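Suche Suchbegriff eingeben … Los

Werkstattbuch, März — Greifervergleich, zweiter Anlauf

Lesezeit: 4 Minuten

So, nachdem ich letztes Mal mittendrin aufgehört habe (Akku vom Laptop leer, Kopf auch), jetzt ordentlich weiter. Es geht immer noch um die Frage, ob wir bei den langen Fingern bleiben oder auf die kurzen von Skutness umsteigen, und ob der neue Controller von Pludier wirklich so viel ruhiger regelt, wie Leif behauptet. Leif behauptet ja viel, aber diesmal hat er immerhin Kurven mitgebracht!

Zuerst der Controller, das ging schneller als gedacht. Alte Konfiguration gesichert, neue Firmware drauf, beide Arme einmal durchreferenziert. Der linke kam sofort, der rechte hat sich geweigert und immer wieder Kommunikationsfehler gemeldet. Ich habe bestimmt eine halbe Stunde an den Parametern geschraubt, bis Kiri vorbeikam und mich fragte, ob der Abschlusswiderstand eigentlich gesteckt ist. War er nicht. Bitte merken: nach jedem Umbau am Bus ZUERST den Widerstand prüfen, dann erst an der Software zweifeln.

Danach lief alles mit 1000 Hz Regeltakt, auf beiden Seiten. Vorher hatten wir beim langsamen Anfahren immer dieses feine Zittern in der Fingerspitze, das man mit der Hand spürt, aber in den Logs kaum findet. Das ist jetzt deutlich kleiner. Weg ist es nicht, in Streckstellung kommt es wieder, vor allem links. Florence tippt auf Spiel im Handgelenk, ich tippe eher auf die Schleppfehlerkompensation, die ist noch auf den alten Werten. Müssen wir getrennt voneinander testen, sonst streiten wir im April noch.

Dann die Finger. Angefangen habe ich mit den langen, weil die eh montiert waren. Schließen, öffnen, schließen, öffnen, 339 Zyklen lang, bis das Skript abgebrochen hat. Grund war kein mechanischer, mir ist schlicht die Platte vollgelaufen (die Rohdaten der Stromsensoren, ich hatte das Ausdünnen vergessen). Geplant waren 1000 Zyklen, die hole ich über Nacht nach, sobald Treasa mir Platz auf dem Server freigeräumt hat. Bis zum Abbruch gab es keine auffällige Drift in der Nullposition, soweit ganz schön.

Bei den Objekten habe ich mich mit Fumiko darauf geeinigt, dass wir wieder mit den Spielzeugtieren arbeiten. Die Würfel von Manalastas sind zwar wunderbar reproduzierbar, aber mit Würfeln sieht jeder Greifer gut aus! Dünne Beine sind das Gemeinste überhaupt: Packt man zu tief, verkantet die Figur zwischen den Fingern, packt man zu hoch, kippt sie beim Anheben nach vorn weg. Das Schwein ist dagegen ein dankbarer Kunde, kompakter Körper, kurze Beine, da darf man auch mal schief ankommen. 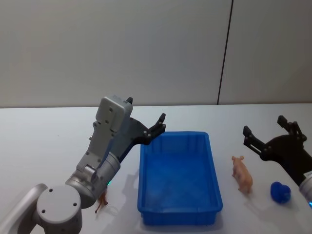 Was mir beim zweiarmigen Aufbau nach wie vor nicht gefällt, ist der Anfahrweg über die blaue Schale. Der Planer lässt beide Arme gern gleichzeitig zur Mitte, und dann bremst der eine den anderen aus, weil die Schutzabstände so großzügig eingestellt sind. Ich habe sie heute auf der linken Seite etwas verkleinert und das Tempo dafür gedrosselt. Fühlt sich besser an, aber »fühlt sich an« ist keine Messung, ich weiß, Florence.

Die kurzen Finger habe ich leider nur noch dreimal drangehabt, also 3 Versuche, alle am Schwein. Sie sind steifer, das merkt man gleich, und sie brauchen weniger Strom für dieselbe Haltekraft. Dafür muss das Handgelenk so weit runter, dass mir beim Ablegen in der Schale ganz anders wird. Mein Bauch sagt im Moment: lange Finger behalten, Spitzen aber neu belegen. Das Silikon von Skulton liegt noch ungeöffnet im Schrank, das probiere ich als Nächstes.

Offen: Schleppfehlerwerte neu bestimmen. Nachtlauf mit ausgedünnten Logs. Leif nach der Zeichnung für die Adapterplatte fragen, die zweite Bohrung passt nicht zu unserem Flansch.

Kommentare

Kiri Pomare: Ich sage zum Widerstand jetzt nichts mehr. Aber ich habe einen roten Zettel an den Schaltschrank geklebt.

Leif Fjeld: Zeichnung kommt, die Bohrung ist bei mir auch verrutscht. Hast du die Kurven vom linken Arm in Streckstellung noch? Würde ich gern über meine legen.

Treasa Madigan: Platz ist frei. Bitte trotzdem ausdünnen!!

Florence Hawthorne: Handgelenk. Ich bleibe dabei. Bringe morgen die Messuhr mit.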